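Ata da reunião de preparação do Festival de Outono, Hotel Keduddale

Data: 23 de agosto de 2019
Local: sala pequena do restaurante Hindemik, piso 1
Presentes: direção de alimentos e bebidas, cozinha, pastelaria, sala, compras, comercial
Ausência justificada: manutenção

1. Aprovação da ata anterior
A ata foi aprovada com uma correção: no ponto 3, onde se lia "buffet ao almoço e ao jantar", passa a ler-se "buffet apenas ao jantar".

2. Menu do buffet
A cozinha apresentou a segunda versão do menu. Mantêm-se as sopas de abóbora e de castanha. O arroz de pato passa para a estação quente do fundo e o bacalhau com broa fica junto à entrada. A sala pediu que os pratos vegetarianos não voltem a ficar todos na mesma ponta, como em janeiro, quando se formou fila. A cozinha concordou e entrega nova planta das estações.
Discutiu-se a estação de grelhados no terraço. O comercial defende que se faça nas duas noites, a cozinha só tem pessoal para uma. Ficou decidido fazê-la na primeira noite e rever o assunto se entrar o reforço pedido aos recursos humanos.

3. Pastelaria
Haverá marmelada da casa, tarte de figo e pudim de mel. A pastelaria informou que o forno do lado esquerdo continua a aquecer de forma desigual. O pedido de reparação foi feito e não teve resposta. A direção contacta a manutenção ainda hoje.

4. Lobby Bai
O Bai terá chá da tarde com carta própria, servido até às 18h30. Foi proposto um cocktail de pera e gengibre, que fica sujeito a prova. O comercial perguntou se os hóspedes com meia pensão podem trocar o jantar pelo chá. Não podem. A receção deve ser avisada para responder sempre da mesma maneira.

5. Lugares e reservas
O Hindemik tem capacidade para 116 pessoas com a disposição atual. Estão confirmadas 66 reservas para a primeira noite. Não se aceitam grupos com mais de 14 pessoas sem consulta prévia à sala. Foi pedido que as reservas por telefone passem a ser lançadas no sistema no momento da chamada e não no fim do turno.

6. Compras e loiça
A Zandard confirmou a entrega de 200 pratos de sobremesa. Falta a fatura proforma. As compras pediram também preços para toalhas novas, a apresentar na próxima reunião. A sala lembrou que as medidas das mesas do terraço são diferentes das do interior e que a encomenda tem de as separar.
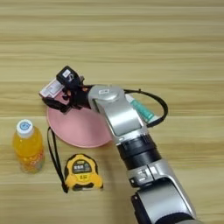
Prato redondo cor-de-rosa, garrafa de bebida de laranja e fita métrica sobre o tampo de madeira clara.

7. Divulgação
O texto para a página do hotel está escrito e aguarda os preços finais. A cozinha pediu que não se anunciem pratos concretos de peixe, que dependem do mercado. O comercial retira essa linha e envia nova versão.

8. Outros assuntos
A sala pediu fardas de manga comprida para o serviço no terraço. As compras verificam o que há em armazém.

Ações pendentes
- Cozinha: nova planta das estações
- Direção: reparação do forno
- Pastelaria e Bai: prova do cocktail
- Compras: proforma da Zandard, preços das toalhas, fardas
- Comercial: texto da página

A reunião terminou às 17h10. A próxima será marcada por correio eletrónico.

Documentos relacionados
Ata da reunião de balanço do buffet de janeiro
Carta de chás do Lobby Bai
Regras para reservas de grupos no Hindemik
Keduddale: horários dos restaurantes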